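Grutilley play kitchen set, three months in
Posted 1 May 2019
Filed under: Pretend play, Ages 3 and up

I bought the Grutilley set in the winter for the kids' corner at my sister's house, which gets used by her two and by mine most weekends. I paid $80 for it at Sasto, marked down from $103. It comes in a single carton with the toaster oven, the dishes and a bag of play food. I added some pots and a soft ketchup bottle from elsewhere, so I'll say which is which as I go.

The toaster oven is the reason most people will look at this set. It has a black body with a silver front, a glass door and two black knobs under the door. The inside is bright blue, and the kids noticed that before anything else. The top is flat enough to store things on, and it always has something on it.

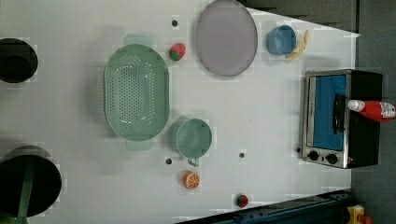
Setup took me less time than the unpacking. The oven comes in one piece and there are no stickers to line up. The instruction sheet is a single page, and half of it is a parts list. Our parts list had the mug down twice and there was only one in the carton. I wrote to the seller in March and got a second one in the mail, in the wrong color. We kept it.

The oven door is the part I expected to break. My nephew is 4 and opens it by pulling sideways on the handle. So far it still closes properly, though it has loosened a little and will drop open if you tip the oven forward. The knobs turn all the way around without clicking. My daughter would like them to click. I'm fine without the noise.

The dishes are plain and I like them for that. The colander is the best piece. It is mint green and oval, with a flat tab handle on each end, and it is big enough to be useful. It has been a sink, a bed for a stuffed rabbit and a helmet. The holes go through properly, so it also works in the bathtub. The mug is close to the same green. The cup is light blue and the plate is a pale lavender with a darker rim. Nothing matches exactly, but it all looks fine together on a white table.

I run the dishes through the top rack of the dishwasher. The box says hand wash only. After three months of that I see no warping, but the plate has picked up some fine scratches.

Play food is where the set is thinner. The strawberry is small, small enough that I would keep it away from a child who still puts things in their mouth. The banana is a good size and holds up to being stepped on. I would have liked a loaf of bread, or anything that makes sense in a toaster oven. My niece toasts the banana.

The soft ketchup was a separate purchase from Ibarra, the toy store near the library. It is red and fuzzy, with a big white Heinz label that has a tomato and green vines on it. It gets carried around more than any other piece of food we have, and my son has slept with it.

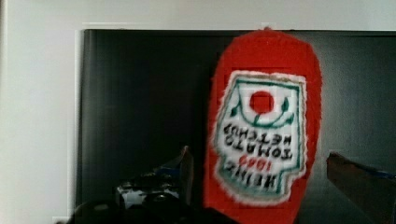 It is the one item I can't put in the dishwasher, so I wash it in the sink with dish soap and leave it on a towel overnight. The red hasn't run. It does pick up lint and dog hair, and you will want a lint roller nearby if you have a dog.

The black pots are from Bonard and cost more than I wanted to spend on toy pots. They are heavier than the Grutilley pieces and louder on a hard floor. The larger one holds most of the play food at cleanup time, and that has turned out to be its main job. If you already have a couple of small real saucepans you don't mind losing, use those.

Storage is my one real complaint. The carton is too flimsy to reuse and the set doesn't nest. The mug and cup fit in the colander, the plate goes under it, and the oven has to sit on a shelf by itself. A bin would have been worth another few dollars.

I would buy the set again at the sale price. At full price I would look for the oven alone and pick up the dishes secondhand. The listing at Sasto has 1,281 ratings, and the low ones I read were mostly from people whose oven arrived with a cracked door. Ours was fine, but open the carton while you can still return it.

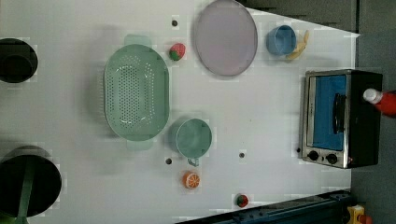

Bendik Sundqvist
We have the same oven and the door went loose after a month. There are two small screws under the front edge, and a quarter turn on each fixed it. Don't go further than that or the door sticks. Agree about the strawberry. Ours is somewhere under the couch. Does the blue cup go in the dishwasher too? Mine turned cloudy on the inside and I wasn't sure if I got a bad one.

Reply from the author
Thanks, I'll check for the screws tonight. The cup goes in with everything else and it's still clean inside. I use the low heat setting, so that may be the difference.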